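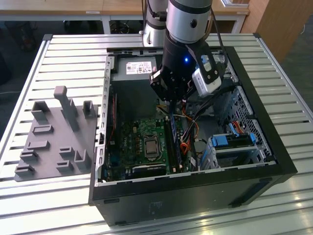

Ticket 609 was opened in April for a desktop that powers on, beeps twice, and shuts off again after 11 seconds. The user runs Fillex on it for label printing and had no recent changes to report. I took the side panel off and laid the tower down to get at the board. There is one long blue RAM module next to the CPU, with the second slot beside it open to try, so memory was the first thing to rule out. The cable bundle from the power supply crosses the inside on its way to the drive bays and I left it alone for now.

Search tickets Enter keyword or number Go

Steps so far

Reseated the memory. Same two beeps.
Moved the module to the other slot. One beep, then the Suvolo start screen, then off after 17 seconds.
Swapped in a known good module from the parts drawer. Same result, so the original module goes back in.
Cleared the CMOS and set the clock. No change.

We use cookies to remember your login and ticket filters. Accept Manage settings

Update, 3:40 p.m.
Tried the spare power supply from shelf 134. Machine stayed up for over an hour with Fillex open. Put the old supply back and it shut off again on the second start.

Ordered a replacement supply through Walitell. Original memory slot is still suspect. Will retest it once the part is in.

Assigned to: Loan Sầm
Status: waiting on part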